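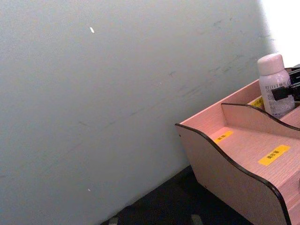 Pink organizer, white bottle, scuffed wall. Glamour!

Last updated: November 28, 2018

I have a bathroom counter that I'm not proud of. Toner, sunscreen, four half-finished hand creams (why do I keep buying hand cream?), all of it standing in a clump beside the tap. So when I spent a morning at Andano's workshop out in Estmont and saw that the chore of the day was tidying a cosmetics organizer, I got a bit more excited than a grown adult should.

You probably know my soft spot by now. I've been on the "when will a machine do my housework" beat since June, when I wrote up the Bowen dishwasher-loading thing, and I'm still grumpy about how that one handled bowls. Tidying toiletries sounds easier. It's small stuff, it's light, and everything has a spot with a yellow label on it!

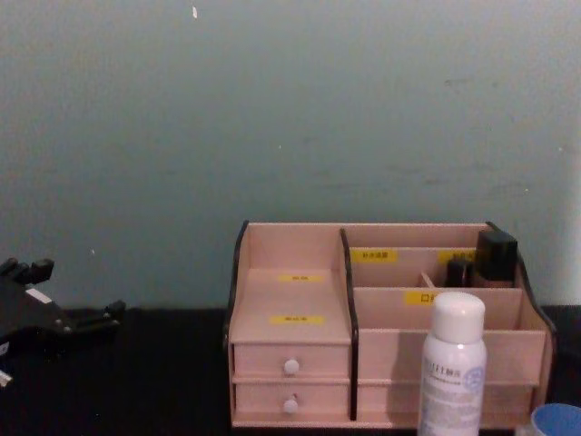
But think about what your own hands do when you put a bottle away. You grab it somewhere near the shoulder, you lift it high enough to clear the front of whatever it's going into, you shuffle the neighbours over with a knuckle, and you do all this while looking for your keys. A gripper has no spare knuckle. It has to come in at an angle that misses the dividers, and on an organizer with curvy sides and narrow little slots there aren't many of those angles going.

I asked what a setup like that costs to run and got a polite smile. What I did get was a practice figure – 300 tries at one chore before they'll even talk about whether it's any good. I haven't done anything 300 times on purpose, except maybe snooze my alarm.
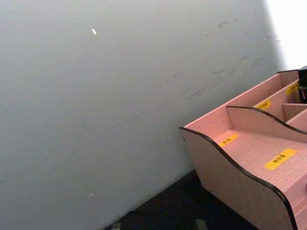
And labels are only a help if you can read them, which is a whole job on its own. Small print, odd angles, a bottle standing right in front of the one you need. I lose that game in my own pantry, and I wrote those labels.

Drawers are the other thing I keep coming back to. A round knob is friendly enough, you can pinch it. A drawer front with no knob at all? I'd hook a fingernail over the top and hope. My old Jenside dresser has one that only opens if you swear at it, so good luck to the robots there. 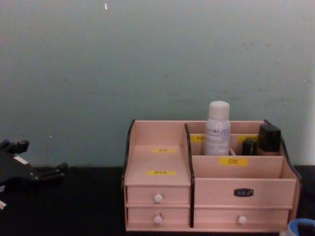

White spray bottle in the back row, lipstick spot still free.

So, can they do chores yet? My feeling is that they can do a chore, singular, on a clear table with the furniture staying put. My bathroom has a wet counter and a cat. I'd pay $900 tomorrow for something that put the toner back every night, and I'd probably go on paying after it knocked over the first few. Ask me again after I've been to see the towel folding, which I've been promised a spot at. Towels I have opinions about.

This blog uses cookies to remember your settings and count visits. By continuing to read, you agree to their use.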